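Projects > Student Reports > Kitchen Chores and Robot Arms

We use cookies to remember your settings and count visits. Accept / Manage

Can it make my coffee yet?
Project report by Elmarie Gumede, Kirkville

So my question going in was pretty simple (and a little selfish): could a robot arm do the boring morning stuff for me? Fill the kettle, start the coffee, put the carafe back. I picked drinks because I figured they'd be easy. Wow, was I wrong!

My partner Yolandi Visser and I split the chore into 14 small steps, starting with "find the handle" and ending with "let go of the handle," and then we ran the whole list 22 times in February. I kept the tally sheet and Yolandi ran the arm. We named our control program Renano, which means nothing, we just liked the sound of it.

The arm got all the way through on its own 3 times. That sounds terrible, and I was pretty bummed the first week, but most of the steps went fine! Reaching was fine. Closing on the kettle handle was fine if we'd left the kettle where the program expected it. Turn it a little and the gripper would come down next to the handle and squeeze air, very confidently.

The carafe was the worst part. It has to slide in level, and dark glass was hard for our program to pick out, so we ended up guiding that step by hand on a lot of runs (I marked those as fails, and Yolandi thinks I was too strict). Packets were also bad. They fold, they slip, and I never wrote a grip rule that worked on one two times in a row.

Speed is the other thing. A good run took about 14 minutes. I can do it in 2, half asleep.

So can machines do kitchen chores yet? One chore, in one spot, with somebody standing by, sort of. In my mom's kitchen, with mail all over the counter, no way. Next term I want to try mugs, and I'd like to redo the carafe step with colored tape on the handle.
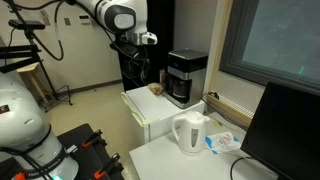
Fig. 1. The arm, with the coffee maker and the kettle.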